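Brirkeck produce sorting set, readme

Updated 12/01/2025. Still rough, ask Ditte Fogh if somthing is missing.

What's in it: 300 short clips of groceries going from bag to basket on a tabletop. 16 kinds of fruit and veg, 2 lighting setups. Split is by day, 20 clips held back for testing. Don't reshuffle it please.

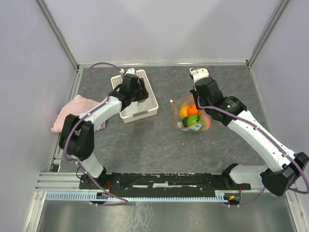
Produce gets labeled by where it ends up, basket or bag. Anything still moving = "in transit". The basket is the white plastic one with round holes in the far wall and a gray insert at the near rim, and it can sit a bit crooked, so use the rim for the outline, not the table edge. Bag is transparent, label the bag and leave the stuff inside alone. Pink cloth at the far left is "cloth", never "bag" (Arsalan fixed a bunch of these in May).

Known problems: veins in the tabletop get picked up as string. Onion and shallot mixed up in teh early batches. Notes file is half done.

Fine for research use, credit Grirnitz.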